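Illetti bin cell – software safety and inspection checklist, with comments

Revision for February 2022. Completed by Zeeshan Khokhar. Replaces the January sheet, which still had the old planner settings on it.

Scope: control, perception, planning and logging software on the bin picking cell. Mechanical guarding and the electrical supply are on a separate sheet kept with the cell. Mark each item OK, Fix or N/A, and write a comment for anything that isn't a plain OK.

Section A. Before the arm is enabled

A1. Controller software matches the version on the release note.
OK.

A2. Software emergency stop tested from the operator screen and from the Kowalchuk supervisor process. Both must drop the motion command and leave the arm holding position.
OK. Tested three times each, at reduced speed.

A3. Hardware emergency stop is reported correctly in the log.
Fix. The stop itself works. The log entry says "comms lost" instead of "e-stop pressed". It's the same fault as in January and it still needs doing, as anyone reading the log later will go looking for a network problem.

A4. Watchdog timeout set to 20 ms and confirmed by killing the planner process while the arm is moving slowly over the bin.
OK. Arm stopped within the limit on every attempt.

A5. Speed limit loaded from the cell file, not from the default.
OK. Default file has been renamed so that it can't be picked up by mistake.

Section B. Workspace model

B1. Position of each bin in the planning model checked against the real bin. Touch off on two corners of the rim and one point on the floor.
OK. Front bin was slightly out and has been entered again. Please don't unclamp anything without redoing this item.

B2. Sloping walls are modelled as slopes. The old model used upright walls and let the wrist get too close at the bottom.
OK. Checked all four sides of the front bin in the viewer.

B3. Cables on the arm covered by the collision shape.
Fix. The shape follows the arm housing but the cable loop stands out further than the margin allows. I have added a temporary margin for the upper arm. It costs us some reach at the far corners – the planner now refuses a few grasps that it used to accept. A proper shape is wanted.

B4. Finger shape in the model matches the fingers fitted.
OK.

B5. Keep-out zone over the clamp is active.
OK. Asked for a path straight through it and the planner went round.

Section C. Perception

C1. Camera calibration file loaded, with its date shown on the start screen.
OK.

C2. Block detection on the standard set of 475 stored images. Pass if no block is reported outside the bin and no empty floor is reported as a block.
Fix. No detections outside the bin. Two false ones inside it, both on the bright strip of reflection where the back wall meets the floor. They had low scores and the planner would have thrown them out, but the item asks for none, so it is a Fix.

C3. Touching blocks are separated. Lay two blocks end to side and confirm that two outlines come back.
OK with comment. The red-brown ones split cleanly. The green ones are dark enough that the shadow side sometimes gets joined to the next block. Zadeo has a newer set of weights that may help, to be tried when this sheet is signed off. 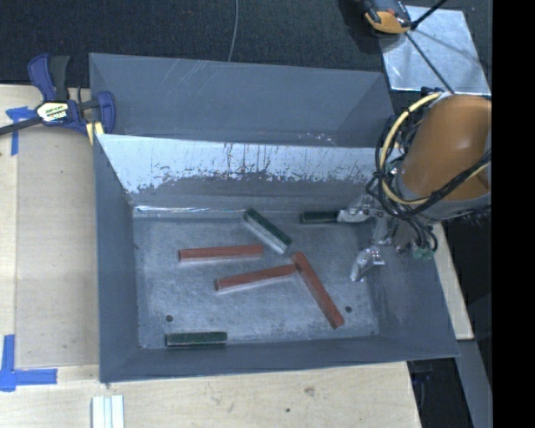
C4. Holes in the bin floor are ignored by the detector and are filled in the depth map.
OK. The fill was reading one hole as a short post last month. Corrected by raising the minimum patch size.

C5. Detector refuses to run on a stale frame. Unplug the camera with the cell in dry run and confirm that no new grasp is sent.
OK. Message on screen is clear. Recovery needs a restart of the camera process only.

Section D. Planning and grasping

D1. Grasp checker run on the stored grasp list, 2595 entries. Every grasp that puts a finger through a wall must be rejected.
OK. All such grasps rejected. A further 698 were rejected for the cable margin in B3, and many of those would be fine with a better shape.

D2. Approach to a block near the back wall. The force limit must trip before the finger pushes the block hard against the metal.
OK with comment. It trips, but later than I would like when the block is lying flat along the wall. Limit lowered for the last part of the approach. Watch for false trips.

D3. Retreat after a failed grasp goes straight up before any sideways move.
OK.

D4. Planner gives up cleanly when it has no valid path. It should park the arm and ask for help, and shouldn't keep trying with smaller margins.
OK. The retry option in the Prirach planner was switched on again after the update. Switched off, and the setting is now checked at start-up.

D5. Joint limits in the planner are inside the joint limits in the controller.
OK. Compared line by line.

Section E. Logging and handover

E1. Log disk has room for a full shift.
OK.

E2. Clocks on the camera computer and the controller agree.
Fix. They drift apart if the cell is left on overnight. Time service was not starting by itself on the camera computer. It has been started by hand for now.

E3. Changes made during this inspection are committed, with the item number in the message.
OK. B1, C4, D2 and D4.

Result: cell may be run at reduced speed with an operator present. Full speed is not released until A3, B3 and E2 are closed. C2 can stay open, provided that the score threshold is left where it is.

Open items go to Zeeshan Khokhar. If you close one, write the software version next to it and run section A again before enabling the arm.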